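Caderno de bancada — planeador bimanual, quarto simulado
Entrada de junho, começada às 14h20

Continuo a tratar do planeador de pré-preensão para os dois braços. O ramo da Ülle Jankauskaitė já está integrado, com a nova função de custo para as juntas do cotovelo. Correu tudo no Fotport sem recompilar a parte de colisões, o que poupa a tarde.

Configuração usada hoje: cena "quarto", cama à esquerda, móvel de gavetas em frente, câmara alta a olhar para baixo sobre o tronco. Limite de 3.000 iterações por consulta, 8 sementes, tolerância de 2 graus na orientação do punho. O resto fica como está no ficheiro de base da Juška.
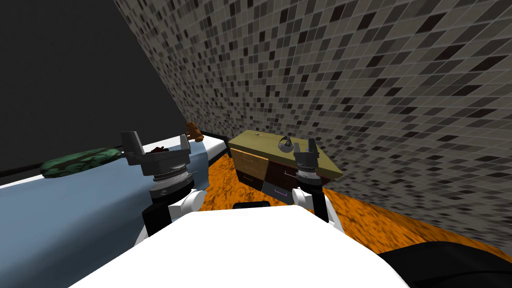

Verificação de oclusões

O braço esquerdo, levantado por cima da cama, tapa parte do que lá está pousado. Do urso vê-se a cabeça e um ombro por cima dos dedos da garra. O segmentador devolve nesta vista uma máscara pequena para o urso e o estimador de pose puxa o centro para cima. Já tinha acontecido com a versão anterior do modelo, não vem do ramo novo.

O puxador mais alto das gavetas escuras fica em parte escondido pela garra direita. O detetor de puxadores dá o de baixo com boa confiança e perde o outro. Proposta: antes de pedir a deteção, recuar o braço direito para a pose de observação. A Helju Kalniņš prefere manter o braço onde está e guardar os puxadores num mapa persistente entre quadros. Faz sentido a médio prazo, mas o mapa ainda não sobrevive a um reinício do nó. Fico com o recuo por agora.

Planeamento

145 consultas seguidas, alternando alvo na cama e alvo no tampo. As falhas concentram-se no braço direito, quase todas por colisão entre o antebraço e a aresta da frente do móvel. Suspeito da malha convexa: o tampo acaba em bico à direita e a envolvente engorda essa ponta. Troquei para decomposição com mais peças e as falhas nesse canto diminuíram. O tempo por consulta subiu, ainda não medi quanto.

No esquerdo o problema é outro. O planeador aceita poses com os dedos para cima mesmo quando o alvo está pousado no lençol, e depois tem de rodar o punho todo no último troço. Trajetória válida, mas feia e lenta. Acrescentei um termo que penaliza a rotação final. Peso escolhido a olho, a rever.

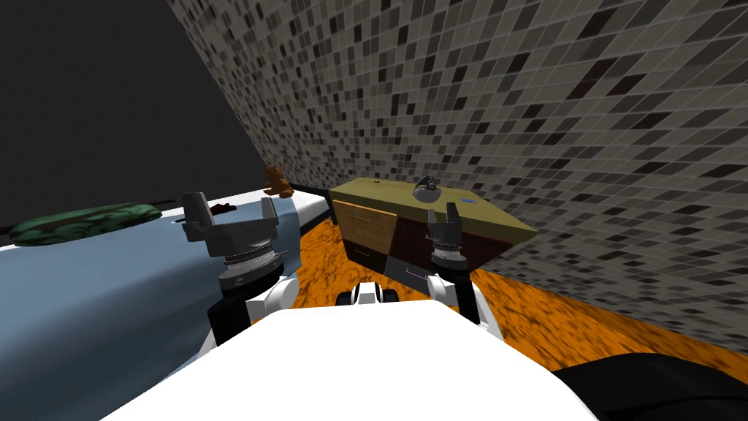 Vista de cima, as duas garras abertas e vazias; a direita em frente ao móvel, com as pontas dos dedos à altura da aresta do tampo.

Nesta vista o detetor junta o objeto cinzento e preto do tampo com a ponta da garra direita, que fica logo abaixo na imagem. A máscara do próprio robô devia resolver isto. Fui ver e a máscara é calculada com as juntas do quadro anterior — erro meu, de quando mudei o subscritor. Corrigido no Birkidham, falta passar para o ramo principal.

O item azul pequeno e achatado à direita dele sai sem classe. O ponto escuro ao fundo do tampo nem chega a candidato: fica abaixo da área mínima. Não baixo o limiar, da última vez a parede de mosaico encheu a lista de falsos positivos.

Pendentes
- Passar a correção da máscara e repetir as consultas com a mesma lista de sementes.
- Medir o tempo com a malha decomposta.
- Pedir à Ülle o script que desenha o custo por junta.
- Perguntar à Nondico se a próxima versão do visualizador mostra as envolventes de colisão por peça.

Parei às 18h05, registos guardados na pasta do costume.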